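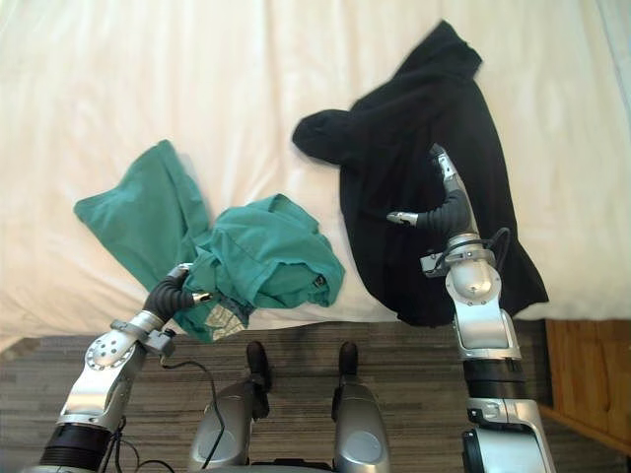
Search this site Enter keywords Go

Print this article | E-mail to a friend

The slow art of putting away a jumper

It took Ngân Phùng most of a morning to teach me how to pick up a sleeve, and I should say at the outset that I have been picking up sleeves for a good many years and had thought myself fairly competent. I have three children. I've folded school polos in the dark. But I had never tried to do it with somebody else's arms, standing in a different room with my own hands strapped into a pair of controllers, looking at a bed through a set of goggles that pinched my nose, and I can report that it's an entirely different business and that I was terrible at it.

"Everyone goes straight down," Ngân told me, kindly, after I'd driven a metal fingertip into the mattress for the fourth time. "You have to come in from the side, like you're trying not to wake it up."

The bed belongs to Kuddale, a small company that rents the upper floor of the old Tedesco building in Dirnis, above a shop selling upholstery foam. If you went up the stairs without knowing, you'd think you had wandered into a display home where the decorator had run out of money halfway through. There's a bedroom with a made-up bed and a bit of timber furniture beside it, a laundry nook with no plumbing, and a hallway cupboard that opens onto brick. The robot is called Fason (it's the name of the project as well, which makes for confusing meetings) and it spends its days with whatever has been dumped in front of it. On the morning I visited, that was a teal garment and a black one, both in the sort of state my eldest leaves things in on the way to the shower.

The idea behind the work is simple enough to explain over a sandwich, which is how it was explained to me. Nobody at Kuddale writes out instructions for folding clothes. They tried, in the first year, and produced a very long document that could cope with a tea towel. What they do now is take the robot's arms and do the job with them, by remote control, again and again, with the cameras running. Every attempt is kept as a record of what the robot saw and how its arms moved while it was seeing it. Feed enough of those records to a computer and it begins to make sensible guesses about what to do next with a heap of cloth it hasn't met before.

How many is enough? For hooded tops, the current figure is 700, and Ngân did a great share of them herself.

She came to the job from a dressmaking and alterations shop, where she'd spent her twenties taking up other people's trousers, and she has a way of talking about fabric that I could have listened to all day. Fleece, according to her, is lazy. It stays where you leave it. T-shirt cotton is sneaky and slides off itself. She is wary of anything with a lining, where you can believe you've got hold of the garment when all you have is the inside of it, and she has a particular grudge against drawstrings. When the company advertised for "teleoperators" she had to look the word up, and she applied mainly on the strength of a line that said experience with textiles would be welcome. Not one of the other applicants had any.

I asked whether she felt she was teaching the robot, or just driving it.

"Driving, at first," she said. "You feel like you've got oven mitts on. Then one day you notice you've been leaning over to look under a hood and the robot's head has leaned with you, and you're not thinking about the controllers at all. But teaching, yes, because I know it's going to copy me. If I'm sloppy on a cuff, then three weeks later I'm watching it be sloppy on a cuff, in exactly my way. It's like hearing your kid swear."

So they try not to be sloppy, though they also try not to be too perfect, and this is the part I found hardest to get my head around. A record made up entirely of beautiful folds is not much use. If the robot has never seen a garment slip, it has no notion of what to do when one does, and it will go on solemnly folding the air. Operators are therefore encouraged to leave their fumbles in, provided they recover from them. Drop the sleeve, find the sleeve, carry on. Ngân has a small set of deliberate mistakes she works through, the way a driving instructor might take you around the same awful roundabout, and she's rather proud of them. The bunched hem is her favourite.

The garments themselves come from op shops up and down the coast. There are 28 in the present rotation, kept in a tub by the door, and before each attempt somebody has to mess them up. You would think this was the easy bit. I was given a turn at it and was told, with great tact, that my mess was too tidy. People who throw a jumper on a bed by hand tend to throw it the same way each time, it seems, and the robot picks up on that as well. The current practice is to bundle two things together, give them a good shake, drop them and walk away without fussing.

After that it's slow going. Watching from the doorway, with Ngân out of sight next door, I found the quiet of it a little eerie to begin with and then rather lovely. The silver arms come in low over the edge of the bed. The black ribbed fingers settle into the cloth and close, and there's a long pause in which you can feel someone thinking.

What the operator is thinking about, mostly, is what she can't see. The main view is from the robot's head, and it's a good view until the robot's own hands get in the way, which they do at precisely the moment you'd like them not to. For the close work there are smaller cameras down at the wrist, and Ngân flicks her eyes across to those the way you'd check a side mirror. It took me ages to make any sense of them. Everything is tilted and far too near, and a fold in a bit of teal cloth looks like a range of hills.

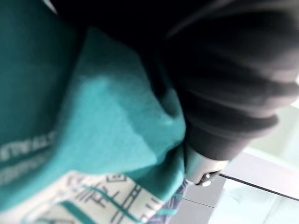
View from the wrist: a metal gripper finger at the edge of the teal fabric, just below the ribbed cuff of a dark sleeve.

"You learn to read it," she said. "Ribbing is good. If I can see ribbing, I know I'm at a cuff or a hem and I know which way the rest of it goes. A tag is good, too. In the middle of plain fleece you're lost, you just have to feel around."

She doesn't literally feel anything, of course, and that's the great complaint of everyone who does this work. The controllers give a faint buzz when the fingers meet resistance, but there's no telling one layer from two. At the alterations shop she could have done that with her eyes shut. She has learned instead to give a small tug after each grasp and watch which part of the cloth moves, and that little tug, which began as a habit of hers, has turned up in the robot's own attempts. It does it when nobody is at the controls. I saw it, in the afternoon, when they let Fason have a go by itself: the fingers closed on a sleeve, and there was the tug, quick and a bit impatient, and Ngân laughed out loud and put her hand over her mouth.

I wish I could tell you that the folding was as good as the tug. It got one sleeve across nicely. It went looking for the other and found the hood, and folded that, and then it went back and very carefully unfolded the first sleeve. The team weren't bothered. The same attempt last July would have ended with the whole lot on the floor, they said, and they were already arguing about which sort of example it needed more of. Hoods, was the feeling. More hoods lying over sleeves.

There are other ways of going about it. Some people in the field prefer to take hold of a robot's arms and move them through the job directly, as you'd guide a child's hand around a letter, and Kuddale has done this for simpler chores like closing drawers. For clothes they found that the person kept getting in the way of the cameras, and that you need both of your own hands for one of the robot's arms, which leaves the other with nothing to do. Doing it from next door costs more in equipment and in sore shoulders. Operators work in stints of 20 minutes and then have to take the goggles off and go and look at something a long way away. Ngân goes to the landing window and watches the vans being loaded with foam.

I was allowed one last try before I went home. By then I'd stopped stabbing the mattress, and I came in from the side as instructed, and got hold of what I was fairly sure was a cuff. I tugged. A sleeve moved! I carried it across the front of the garment with my tongue between my teeth and let it down, and it stayed down, more or less, and I stood there in the pinching goggles feeling absurdly pleased.

"That was a nice one," said Ngân's voice, somewhere to my left. "Do you want to keep it?"

She meant did I want it saved with the others. I said yes please. She showed me which pedal to press, and then she went in to shake everything up again.

Print this article | E-mail to a friend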